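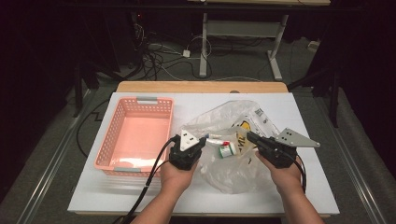

Notes for the Gostgate evening, small things talk

Start at 8, slot is 30 minutes including questions. Water on the lectern first, then say hello and wait for the door to stop banging.

Opening. Ask who has a bag at home with little tubes and bottles in it. Wait for the hands. Then ask who could say what's in the bottom of it without going to look. (They laughed at this in Herkis. If they don't laugh here, carry straight on, don't repeat it!)

My own bag lived in the airing cupboard for years. Tell the story of the cough sweets and the hot water bottle, short version. I'd bought a new antiseptic cream three times because I couldn't see the ones I had, and when I finally tipped it all out there were eye drops in there from before we moved house. It still embarrasses me a bit, say so.

Then the main thing, which is that a bag hides what's in it, even a clear one. Everything slides to the bottom and lies on top of everything else. You put your hand in, you get whatever comes first, and you shove it back and go to the shop. A basket with a flat floor lets things stand up, and a thing standing up has its label facing out. That's most of the talk, really, so slow down for this part.

What sort of basket. I like plastic with holes in the sides, because you can rinse it under the tap and stand it on the draining board. Handles at the ends if you can get them. Any colour, although I'd go for one you'll notice when it's been left in the wrong room. Mention that mine was from the market at Dumlao and cost next to nothing, and that a shoebox lid will do until you've got one. Please don't buy the basket first and then look for things to put in it — I have done this with seven sizes of jar.
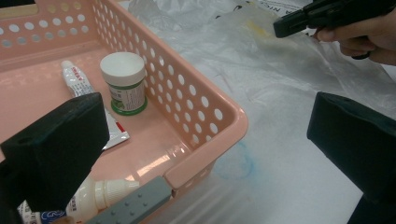
Jars go upright, always. They're the easy ones. Tubes are a nuisance, they won't stand unless they've got a wide cap, so let them lie and try to keep the printed side up. Dropper bottles tip over if you breathe on them. I used to wedge mine in a corner with a folded flannel and now I just lay them down at the front, where I can get at them.

Pause here, somebody always asks about boxes. Answer: if the leaflet or the date is on the box, keep the box. If it's only taking up room, flatten it. For anything you've been prescribed, leave it in what it came in, and take whatever's out of date back to the chemist. Don't get drawn into what people should and shouldn't be taking, I'm a tidier. Also say high shelf, lid or latch, if there are little ones about. Say it twice.

Now the bit I'd like them to try at home:
Clear a table, a pale one if you have it, small caps vanish on a patterned cloth.
Spread the bag out flat and leave it under everything while you sort. It catches drips, and you can see anything that's still inside.
Make 3 piles: using it, might use it, past its date.
Only the first pile goes in the basket to begin with.

Ask them what they think happens to the second pile. Most of mine went in an old Hundar biscuit tin on top of the wardrobe, with the month written on a bit of tape. It said September. I looked in it once.

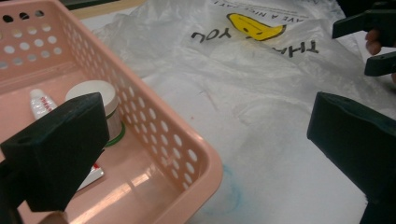
Tube and jar towards the back of the basket

Don't fill it up. People hate this part, they see floor showing and want to put something on it. I tell them to leave the gap. You need somewhere for your fingers to go, and you'll be back from the chemist with something new before long anyway.

If there's time: the car glovebox, same idea, smaller box. If there isn't, skip to keeping it going. I go through mine when the clocks change, kettle on, radio on, and it's finished before the tea's cold.

Questions. Likely ones are spare buttons (yes, same method), batteries (separate, please) and the drawer with the takeaway menus, for which I have no answer.

Remember to collect the handouts from the back row, and the adaptor.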